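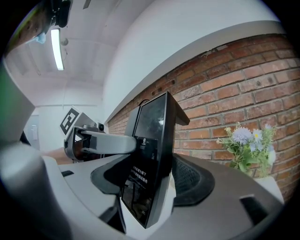 Clurwood Table Reservations: Your Questions

Do I need to book ahead?
For lunch, hardly ever. Evenings are busier, and on a Friday we'd gently suggest calling a day or two before, especially if you have your heart set on one of the booths along the back wall — they do go first!

How long will you hold my table?
We hold every table for 30 minutes. If you're stuck in traffic on Sorensen Street, just give us a ring and we'll do our best to stretch it a little.

I canceled my booking online by mistake. Can I get it back?
Yes, and please don't worry, it happens all the time. Press Undo on the confirmation page, or call us and we'll look for the nearest free time.

Can you take a large party?
We'd love to. The Flurnico Room upstairs is set aside for birthdays, retirements and family get-togethers of all kinds. There's a $500 deposit, and it comes off your final bill.

May we bring our own cake?
Of course you may, and we don't charge for cutting it. Let us know when you book so we can clear a shelf in the fridge.

Do you have high chairs?
We do, and room for strollers by the side door too.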